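The $69 Bowl and Other Things That Were Supposed to Fix Dinner

Friday, December 26, 2025

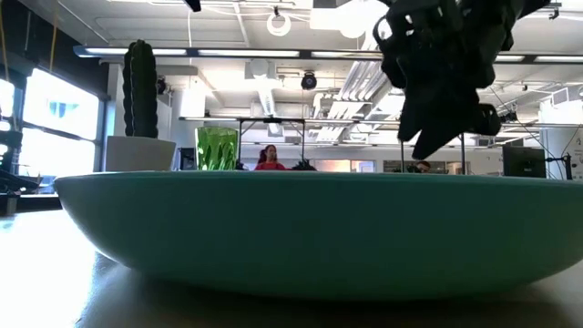
Idalina Azevedo wrote to me after my July post on meal planning to say that I had missed the point, that people who plan their dinners waste less food and fight less, and that if I'd stuck with it longer than two weeks I would have seen it for myself. She may be right about the fighting. I have no way to check that in my house, where we fight about parking.

But I've been chewing on the food waste part since summer, and I still don't buy it, at least the way it gets sold.

The whole meal planning business rests on the idea that you know on Sunday what you'll want on Thursday. I don't. I have never known what I want on Thursday. In the two weeks I followed the Bandosik plan (it's a subscription, they send you menus and a shopping list, you still do all the shopping) I threw out a bag of spinach, half a cabbage, most of a bunch of dill and a tub of ricotta that was in there for one spoonful. The week before I started, I threw out a lemon.

I know how that sounds. One household, a short trial, a grumpy man doing the trial. Fine. But look at where the claims come from. Bandosik has a page that says members "save up to 900 dollars a year." Up to. I wrote and asked how they worked that out and got a nice note back with a coupon in it. I asked again and got the same coupon. If someone had a real number, you'd think they would want to show it to me.

Idalina's other argument was that I picked a bad service, and that her sister-in-law swears by Grisorell. So I tried that too, in the fall. Grisorell is cheaper and the recipes are better, I'll give it that. There's a white bean thing with burnt onions I still make. What got me was the "pantry reset" you're supposed to do first, where you get rid of what you have and start over with matching jars and what they call serving anchors. A serving anchor is a big bowl. The one they recommend is made by Antunes and costs $69, and the theory is that if dinner comes to the table in one large handsome bowl everybody eats the same meal and nobody wanders off to make toast.

My son makes toast. He would make toast in the middle of a wedding. I don't believe there's a bowl on the market that would stop him, and I'd like to meet the family where one did.

Also, and this bothers me more than it probably should, how does telling people to clear out their pantry square with wasting less food? I had five cans of chickpeas, a bag of lentils and some rice of unknown age. According to the reset I should have donated the cans and tossed the rice. I ate the rice. It was rice.

A few of you are going to say the plan isn't the point, the habit is the point. I've heard that about journals and running shoes and the Atine app, which sent me reminders to drink water until I deleted it. When a product doesn't work, it's always the habit that was for sale, and the habit was your job.

What does seem to help over here is dull. I look in the fridge before I go to the store. I buy less than I think I need, and if we run out of something we eat eggs. Soft vegetables go in soup. My grandmother did all of this without a login, though she also boiled green beans for most of an hour, so I don't want to hold her up as an expert on everything.

I did go back and read the studies Idalina linked, by the way. One of them was a survey asking people who plan meals whether they think planning meals helps. They do think so. The other was behind a paywall and the summary didn't mention planning at all, it was about date labels. I might write something on date labels, that's a subject where I think I've been wrong for years. I've been treating "best by" like a deadline on yogurt and I'm starting to suspect I've tossed a lot of perfectly good yogurt.

Anyway, the Grisorell subscription renews in January unless I cancel, and the cancel button is not where the help page says it is. If any of you have found it, leave a comment.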